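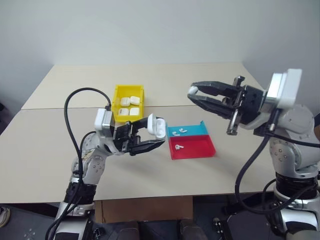 Automação de células de montagem – Folha de apoio 4
Planejamento e orçamento de equipamentos

Na aula anterior escolhemos a tarefa. Nesta folha tratamos do dinheiro, que é a parte onde os projetos dos alunos costumam ter mais erros.

1. O preço do braço não é o preço da célula

Uma célula com 2 braços precisa também de garras, cabos, mesa, câmera, computador e peças de reposição. Quem pede cotação só dos braços descobre o resto depois, quando a verba já está fechada. No caso Movville, que usamos em todo o semestre, a primeira planilha esqueceu os dedos das garras e o frete. A diferença foi de 2.074 euros.

2. O que separar na planilha

Compra única: braços, garras, mesa, computador.
Consumo: dedos de garra, cabos, bandejas e caixas para as peças.
Serviço: instalação, treinamento, contrato de manutenção.
Horas de pessoal: calcular 32 horas para a montagem e os primeiros testes. Estas horas são custo, mesmo se o técnico já recebe salário.

3. Cotações

Pedir sempre a mesma configuração a todos os fornecedores. As propostas da Biltora e da Follisine, distribuídas em aula, parecem próximas, mas a Biltora inclui as garras e a Follisine as vende à parte. Antes de comparar, colocar as duas na mesma base.

Verificar também o prazo. Um pedido feito em setembro pode chegar só no ano seguinte – e algumas verbas não passam de um ano para o outro.

4. Objetos de teste

Reservar 400 euros para objetos pequenos, como estojos e fones de ouvido, com os recipientes onde vão ser colocados. Comprar unidades repetidas do mesmo modelo.

Exercício para entregar até 2024-12-18: refazer a planilha do caso Movville com as quatro categorias do ponto 2. Leitura: apostila Gebretsadik, capítulo sobre custos indiretos.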